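Learning Library > Science > Materials > Cloth

Search the library Go All ages Ages 8–11

How Cloth Is Made and Colored

Cloth is a thin, bendable sheet made from fibers. A fiber is a very fine strand. Some fibers, such as cotton, come from plants. Wool comes from the coats of sheep. Others, such as polyester, are made in factories. One fiber is weak, so many are twisted together. The twisting is called spinning, and the long strand it makes is called yarn. 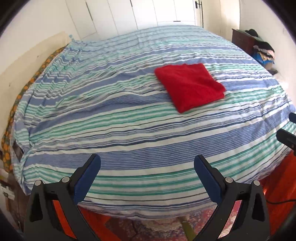 PART 4: WEAVING AND STRIPES

A loom is a machine or frame for weaving. It holds one set of yarns tight. These are the warp. A second set, the weft, passes over and under them from side to side. If every yarn goes over one and under one, the result is a plain weave.

There are two common ways to make stripes. In the first, the yarn is dyed before weaving. The weaver uses blue weft for a while, then changes to white, and so on. In the second, the cloth is woven in a single color and the stripes are printed on top. A printed cloth is often paler on the back, where less dye has reached.

The Brophy loom at the Daltlow Textile Museum was set up with 1,995 warp yarns. Each one had to be threaded by hand before weaving could start. The job took 87 hours.

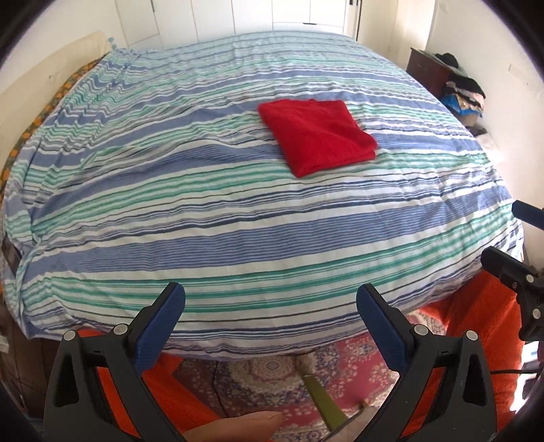
Terry cloth is woven with an extra set of warp yarns. These are kept slack, so they stand up in small loops. The loops give the cloth more surface, and water moves into the spaces between them. Weavers call the loops the pile. A cut edge would fray, so it is usually turned over and sewn down. This is a hem, and it is thicker than the rest, as on the right side of the red towel. A duvet cover needs no loops. It is usually made flat and smooth.

Try it: Put one drop of water on a towel and one on a flat cotton sheet – ask an adult first. Watch how far each drop spreads in one minute. Write down both results.

Words to know
Dye: a substance that colors fibers
Pile: loops or tufts that stand up from cloth
Weft: the yarns that run from side to side

Text by Wulan Pasaribu

Contact us | © 2022 Plandlow Learning Library | Back to top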